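Pince manuelle à deux doigts : le tissu glisse au moment du pli
posté dans **Préhension et effecteurs**, dernier message mercredi

**Niter**

Bonjour,

Je construis à la maison une paire de pinces tenues à la main, deux doigts articulés sur un corps blanc imprimé, pour enregistrer des gestes de pliage de linge. Les mêmes doigts iront ensuite sur le bras motorisé, donc je ne veux pas d'une solution qui ne marche qu'à la main.

Configuration actuelle :

- doigts noirs imprimés en PETG, remplissage 70 %
- vis à six pans creux aux articulations, sans frein-filet
- un ressort de rappel par pince, précontrainte non réglable
- caméra sur chaque pince, plus une vue de tête

Le pliage se fait sur une surface souple, à deux pinces, en prenant les coins du côté de l'opérateur. La prise initiale est correcte. Le défaut apparaît quand les deux mains ne montent pas à la même vitesse : la tension passe d'un côté, le tissu tourne entre les doigts et le coin s'échappe. Sur 274 essais enregistrés, je perds un coin assez souvent pour que le jeu de données soit pénible à trier.

Vue de tête, coins pris :
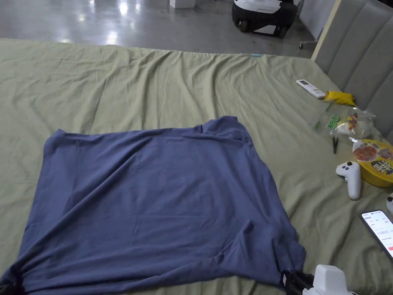
Fledotano demande si les coins s'échappent des deux côtés ou toujours du même, et avec quel état de surface au bout des doigts.

Plutôt à droite. Bouts bruts d'impression, couches perpendiculaires à la direction de traction. J'ai essayé du ruban adhésif textile, qui se décolle en une séance.

Ce que je cherche à savoir :

1. Faut-il augmenter la force de serrage ou la surface de contact ?
2. Le jeu dans les articulations peut-il suffire à expliquer la rotation ?
3. Quelqu'un a-t-il tenu dans la durée avec des patins rapportés ?

Pour le point 2, l'architecture des doigts se voit mieux depuis la caméra de la pince. Il y a des vis près des bouts, au milieu et aux pivots bas, juste au-dessus du corps blanc.

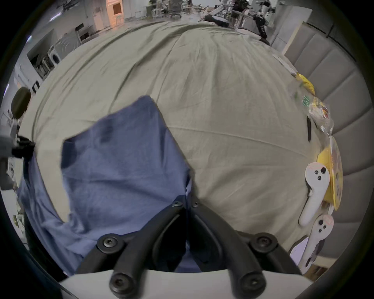
**Cartwright**

Dans l'ordre des causes probables, je mettrais le jeu avant la force.

Les pivots bas portent tout le bras de levier. Un jeu de 0,2 mm à cet endroit est multiplié jusqu'au bout du doigt, et les deux mors cessent d'être parallèles dès que la charge devient latérale. Le tissu n'est alors plus tenu que sur une arête, et il tourne autour. Serrer plus fort déplace l'arête sans rétablir le contact.

Contrôle à faire avant toute modification : fermer la pince sur une feuille de papier, tirer droit, puis tirer de côté. Si la feuille tient dans le premier cas et pivote dans le second, c'est le jeu.

Correction :

- aléser les trous des pivots au diamètre réel de l'axe, après impression
- remplacer les vis filetées sur toute la longueur par des vis à portée lisse, ou poser des bagues laiton
- une rondelle fine en PTFE de chaque côté
- écrou frein, serré jusqu'à disparition du jeu, puis desserré d'un huitième de tour

Commencez par les pivots bas. Les vis proches des bouts peuvent attendre, elles travaillent peu.

Pour les patins : silicone coulé, Shore A 30, 2 mm d'épaisseur, dans une empreinte creusée dans le doigt avec une contre-dépouille. Le collage seul sur PETG ne tient pas. Prévoir le même patin sur le bras motorisé, sinon les trajectoires enregistrées à la main ne seront pas transposables – le point de contact n'est plus le même.

**Janby**

moi j'ai mis un ressort plus dur et c'était réglé. 9 N au lieu de 4 je crois, à vérifier. Par contre au bout d'une heure on a mal à la main.

**Niter**

Test de la feuille fait : elle tient en traction droite, elle pivote en latéral, sur les deux pinces mais davantage sur la droite. J'ai alésé les pivots bas de la droite et posé des bagues. Pas encore de silicone.

Pour solliciter les mors autrement, j'ai repris une série avec le tissu chiffonné, saisi en paquet au lieu d'un coin à plat : 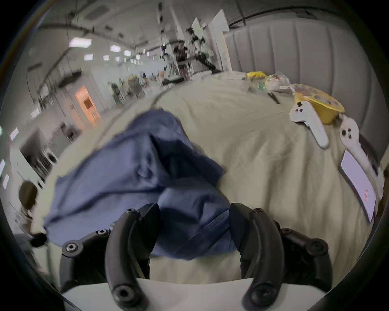
Cartwright fait remarquer que la prise en paquet est un mauvais test pour le jeu : l'épaisseur du tissu compense le défaut de parallélisme, et une pince usée y paraît bonne. Il vaut mieux mesurer sur une seule épaisseur, au coin, avec un peson accroché au bord opposé, et noter l'angle auquel le tissu commence à tourner.

Compris. Je garde la série pour les données, je ne m'en sers pas pour valider la mécanique. Je refais la mesure au peson sur simple épaisseur, pince droite baguée contre pince gauche d'origine, même ressort.

**Fledotano**

Deux remarques, sans rapport avec les bagues.

L'orientation d'impression compte. Avec des couches perpendiculaires à la traction, les stries accrochent dans un sens et se polissent vite. À refaire avec le doigt couché sur le flanc, ce qui améliore aussi la tenue autour des trous de vis.

Et si la montée des deux mains est désynchronisée, une partie du problème vient du geste. Une vitesse plus basse sur le premier tiers du levage réduit le pic de tension. À comparer dans les enregistrements existants avant de tout réimprimer : il suffit de tracer la distance entre les deux pinces en fonction du temps et de regarder si elle augmente juste avant la perte du coin.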